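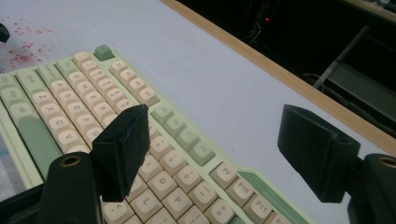 When I started my small shop for tea accessories, I believed that email marketing is a thing for big companies. I had a list of 379 addresses, collected slowly, and I was afraid to write to them. What if they get angry? So for a long time I wrote nothing, and the list was only sleeping.

Then my friend Sharada Sundaram, who runs the newsletter for Millora, looked at my list and asked me one question: when did these people hear from you the last time? I could not remember. She told me to write one short email, without any discount, and simply say who I am and what I sell now.

I needed one evening to write 300 words. The first subject line was "News from our shop", and Sharada crossed it out. We changed it to "The green teapots are back". I also moved the sending tool from Plavivgate to Halorum, as the old one made every link so long that it looked like spam.

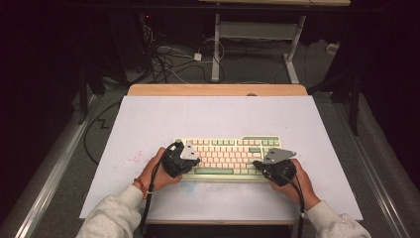

A keyboard with green and pale keys.

After sending, 3 people unsubscribed. I was sad for one hour. But there were also replies, real ones, with full sentences. One came from Zachary Perron, a customer from my first year, who wanted to know if I still have the small strainers. I did not have them on the site anymore - they were in a box under my bed. He bought two.

Now I send one email every month and I keep some rules for myself. Only one topic in each email. The link comes early, and once more at the end. I do not buy addresses, even if the offer sounds nice. And I answer every reply on the same day, if I can.

The December email goes out this week and the list is at 397. The subject line is still not ready. I have two versions, and I like the shorter one more, but Sharada has not seen it yet.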